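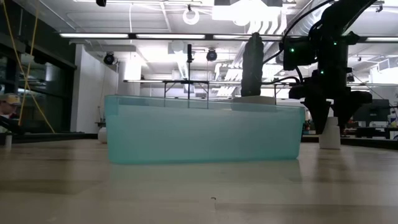
Ticket: right arm stops short over bottle, gripper won't close

Opened November 17, 2025
Site: Plamitside, bin cell
Kit: Riteck arm, two-finger gripper, Noiphan controller
Priority: high, Pokon run is waiting on this

Fault
Arm comes down over the white bottle to the right of the teal bin and stops with the fingers open. No close. Green lights stay on at the joints so it has power, and no alarm on the controller. Sits there till the step times out, then the whole job drops. Happened 5 times this morning.

Tried so far
- Restarted controller. Same.
- Jogged gripper by hand from the pendant, opens and closes fine.
- Swapped bottle for another from the same box. Same.
- Slowed approach from 400 to 250 mm/s. Got two good picks then back to stopping. Not a fix.
- Checked the cable loops on the upper arm, wiggled connectors, nothing loose that I could find.

Log bit
approach ok
at target: wait
at target: wait
timeout, grip cmd not sent

So the close command never goes out. Looks like it's waiting for an "in position" it doesnt get. Height offset was last changed in March, might be nothing.

Safety
During attempt 2 after the restart the arm moved as soon as I cleared the timeout, no prompt. Hands were clear. Please DON'T clear timeouts with anyone at the table, hit the stop first, then clear. Wants its own ticket realy, will raise one.

Needed
Someone to check the position tolerance for that step, and whether clearing a timeout is meant to resume motion. Old config is saved on the cell PC, don't overwrite it.

Status: open, cell locked off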